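第4章 首次安装与第一批花材

适用机型：Vevley 干花箱（台式）
本章修订：2/14/23

恭喜，最有意思的部分到了！读完前面三章，箱子应该已经拆封，配件也对照清单点过了。本章从选位置讲到第一批花出箱，全程跟着做就可以，不需要任何经验。手边最好备一支铅笔和一本小本子，后面会用到。

4.1 选择摆放位置

1. 找一张稳固、水平的桌子。箱体空载时不重，装满花材、水盘也有水之后，门打开的一瞬间重心会前移，所以桌面不能晃。
2. 箱体背面和墙之间留出一掌宽的空隙，两侧各留一指宽。
3. 避开窗边直射光。阳光会让箱门一侧升温，温度探头读数偏高，机器就会偷懒少干活。
4. 把水平珠放在箱顶正中，转动四只底脚，直到气泡停在圈内。

注意：不要把箱子放进柜子或书架格子里使用。排出的湿气散不掉，烘干时间会成倍拉长。

提示：浅色、哑光的桌面最好用。花粉、碎瓣、掉下来的小叶子一眼就看得见，出箱后挑拣起来特别顺手。深色桌面可以铺一张白纸代替。

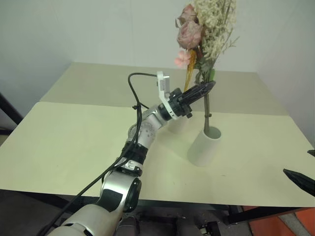

4.2 连接电源与探头

温度探头是整台机器的眼睛，接得好不好，直接决定花的颜色。探头线比较细，从箱体左后方的圆孔穿出，绕到控制盒背面的小插座。布线时请顺着箱体边缘走，转弯处留一点松弛的弧度，再用附送的线卡收住。图中那根细黑线就是很好的参考：弯过来以后沿着旁边的部件一路走下去，有一只黑色小线卡把它固定住，不会垂在操作的地方碍手碍脚。线卡背面是胶贴，贴之前先用干布擦净表面，按住片刻再松手。

1. 确认控制盒的开关在“关”的位置。
2. 把探头插头对准缺口推入，听到一声轻响为止。
3. 用线卡固定探头线，每个转弯处一只。
4. 接上电源线，再插墙上的插座。
5. 打开开关。屏幕先显示版本号，随后显示当前箱内温度。

如果屏幕显示 E6，说明探头没有插到底。关掉开关，拔出来重插一次，绝大多数情况都能解决。

小心：插拔探头时务必先关机。不要拉着线往外拽，要捏住插头。

4.3 空箱预热

第一次使用前必须空跑一次。新箱子的密封条会有一点气味，预热之后就没有了。

1. 取出所有层架和包装海绵，把层架擦干净放在一边。
2. 关好箱门，选择“预热”。
3. 等待20分钟。中途不要开门。
4. 听到提示音后打开箱门，让箱体自然降温，再把层架装回去。

层架有正反面：带小凸点的一面朝上，花茎才不会滚动。装反了也能用，只是关门时花会聚到一头，看着有点好笑。

4.4 准备花材

真的要开始了！选花有一点小门道，掌握以后会上瘾。

花瓣薄、层数少的品种最容易成功，绣线菊、满天星、补血草都是绝佳的入门选择。玫瑰类花瓣多，水分藏在花心里，第一次做请挑半开的，全开的花在烘干途中容易散。禾草类几乎不会失败，本身含水就少，而且干透后羽毛一样的质感比新鲜时还漂亮。叶子要薄、要平，厚叶和多肉不适合这台机器。

1. 在花朵没有露水时采剪，买来的花则先在水里养一晚。
2. 斜剪茎底，去掉泡过水的一段。
3. 摘除下半截叶片，靠近花头的小叶子可以留几片，成品会生动很多。
4. 用吸水纸轻轻压干表面。花瓣之间的水珠要用纸尖吸出来。
5. 按花头大小分组，同一层尽量放大小接近的。

注意：有伤口、有褐斑的花瓣现在就摘掉。烘干以后斑点颜色会更深。

产品顾问 Po-yen Leung 建议新手第一批不要贪多，每层只铺半满。我们完全赞成。编写组第一次试机时塞得满满当当，结果中间那层整整多烘了一夜，打开门还是软的。

4.5 装箱与运行

1. 厚花放下层，薄花放中层，禾草和叶子放上层。
2. 花头朝箱门方向，彼此不要碰到。
3. 长茎可以斜放，伸出层架的部分不得接触内壁。
4. 关门，确认门边指示灯由黄变绿。
5. 在菜单中选“花材”，再选“混合”。只放禾草时选“轻干”。
6. 按“开始”。

运行时风扇声音很轻，放在客厅也没问题。屏幕右下角的水滴图标表示箱内湿度，水滴越空，离出箱越近。看着它一格一格变空，比想象中有成就感！

如果中途一定要开门查看，请先按“暂停”，看完立即关上。一批之内开门不要超过两次。

小心：运行中排气口附近温度较高，不要遮盖，也不要在上面搁花材“顺便烘一烘”。

集水盘位于箱底，每批结束后都要倒掉。盘里的水带有植物色素，倒之前留意衣袖。

4.6 判断是否干透

屏幕提示“完成”以后，还需要用手确认一次。花托是最后干的地方，轻捏应该是硬的；花瓣相碰有纸一样的沙沙声；茎弯一下会脆响。如果花托还有弹性，选择“追加”，再运行一个短程。

1. 关机后让花材在箱内静置，直到箱体摸上去不再温热。
2. 双手托住层架平移取出。
3. 逐枝拿起来，握在茎的中段，花头朝上，轻轻抖掉碎屑。
4. 在本子上记下品种、程序和结果。

第四步请千万别省。我们有位老用户 Roxana Mihăilă，去年5月开始用箱子，本子已经写到第二本，连同一种玫瑰在雨后和晴天采剪的差别都记着。她寄给我们的几页笔记，直接促成了“追加”功能的改进。

4.7 组成花束

干花比鲜花轻，也更脆，组花束时手势要松。先定一枝主花，再用禾草把轮廓撑开，最后用小叶填空隙。

1. 左手虎口处握住主花，右手一枝一枝斜着加进去，方向保持一致。
2. 每加几枝，转动花束看一看另一面。
3. 高低要有变化，禾草可以高出主花一截。
4. 用 Tetolach 纸绳在握点处绕紧，打平结。
5. 修剪茎底。喜欢野趣的话，留一枝长茎不剪，效果出奇地好。

配色不妨克制一些，粉、米、浅褐和一点绿，怎么放都耐看。颜色鲜艳的染色干草也能用，只是掉色，请与浅色花瓣隔开。

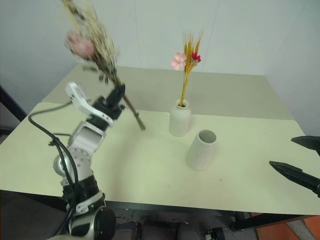
图4-2 干花花束：淡粉色主花、浅褐色羽状干草、少量小绿叶，一枝长茎向下伸出。

4.8 存放与日常保养

成品花束倒挂或插入干燥的花瓶均可，远离浴室和厨房。积了灰，用软毛刷从花心往外扫，或者用吹风机冷风最弱档，隔一臂距离吹。

箱子这边，每批之后做三件事：倒水盘，擦层架，把门开一条缝晾着。滤网在背板内侧，碎屑肉眼可见时取出拍净，不要水洗。更换滤网请认准货号476，可在 Stidcombe 各门店或 Vilela 配件柜台购买，安装时箭头朝外。

长期不用时，拔下电源，把探头线松松地绕成圈放进控制盒后面的凹槽，层架之间垫一张吸水纸。再次启用前，重做一遍4.3节的空箱预热。

压花与平面花材的设置见第5章。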